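Can a Robot Do Your Chores Yet?

Some chores, yes. A robot vacuum follows simple rules on a flat floor. Folding a shirt is harder — cloth changes shape each time it moves.

How a robot learns
A gripper is a robot's hand. A person can hold one and do a job with it, again and again. A computer studies the recordings. One chore may need 800 tries.
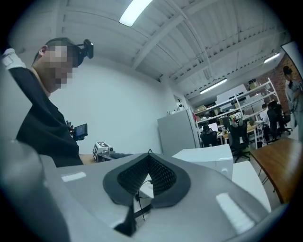 What is still hard
Wet dishes, tangled cords and soft fruit. A machine may pass 12 tests and drop the cup on test 13.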